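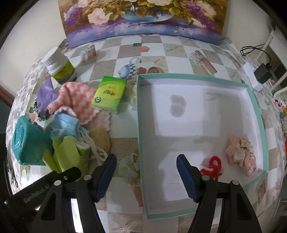
Gripper care FAQ, Brorkik hand-held unit
Updated June 2024. Questions to Sugeng Chin.

How often do I check the pads?
Every start of shift. Wipe both blue pads, dry cloth, no solvent. Ridges gone smooth = swap the pair, never just one.

Jaws don't close evenly?
Pivot screws first. Snug, not tight. Overtightened ones bind and you'll chase it all day. Still uneven, log it as Jelus and grab the spare.

What do I test on?
Soft stuff first, then a hard item. Thin cloth is the worst case: bunch it, lift, hold.
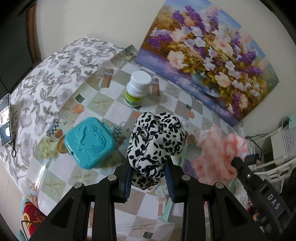 If it slips out slowly, clean the pads again before you touch anyting else. If it drops right away, pads are worn.

Lint in the linkage?
Fuzzy fabric sheds. Soft brush, jaws wide open. No compressed air near the cable end.

Cable keeps snagging?
Leave a loose loop, keep it off the fingers. Dont tape it to the jaw.

When does it go in for service?
At 3,365 cycles, or sooner if it clicks. Last one went in at 1,530, bent pin.

Where are spare pads?
Omum drawer, bag 27. Bag 42 is the old size, wont fit.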